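Vovance alarga rede de distribuição de snacks a granel com novo centro em Mustatdale

Mustatdale, 23 de janeiro de 2020 – A Vovance, empresa dedicada ao embalamento e à distribuição de snacks para escritórios e unidades hoteleiras, anuncia a abertura de um centro de distribuição em Mustatdale. A instalação ocupa 900 metros quadrados e substitui o armazém de Emetthorpe, que passa a funcionar apenas como ponto de recolha de embalagens retornáveis.

O centro dispõe de uma zona de receção, de uma câmara de temperatura controlada e de nove cais de carga. A capacidade nominal de expedição é de 1000 caixas por turno. O controlo de lotes é feito à entrada e à saída, com registo do fornecedor, da data de embalamento e do prazo de validade.

"A transferência permite concentrar num único local operações que estavam repartidas por dois edifícios", afirma Maribel Restrepo, diretora de operações da Vovance. "Os prazos de entrega contratados mantêm-se inalterados durante a transição."

Gama Lagman

Com a abertura do centro entra em distribuição a gama Lagman, composta por sortidos em caixa aberta para salas de reunião e copas. O cliente define a composição no momento da encomenda e pode alterá-la até à véspera da expedição. As caixas vazias são recolhidas na entrega seguinte.

Segundo Florante Manalo, responsável técnico pela gama, a declaração de alergénios acompanha cada caixa em folha separada – o mesmo documento fica disponível na área de cliente. Os produtos com frutos de casca rija são embalados em linha própria.

As encomendas da gama Lagman são aceites a partir de fevereiro. Os contratos em vigor podem incluir a nova gama por aditamento, sem alteração da periodicidade acordada.

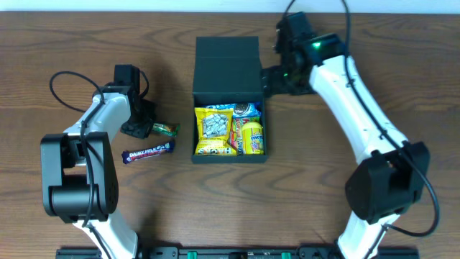 Condições de fornecimento

A encomenda mínima é de 2 caixas por morada. As entregas realizam-se em dias úteis, no período da manhã. Reclamações relativas a embalagens danificadas devem ser apresentadas no ato da receção, com indicação do número de lote.

Sobre a Vovance

A Vovance embala e distribui snacks e frutos secos para clientes empresariais. A sede fica em Mustatdale.

Contacto para a imprensa: Gabinete de Comunicação da Vovance, Mustatdale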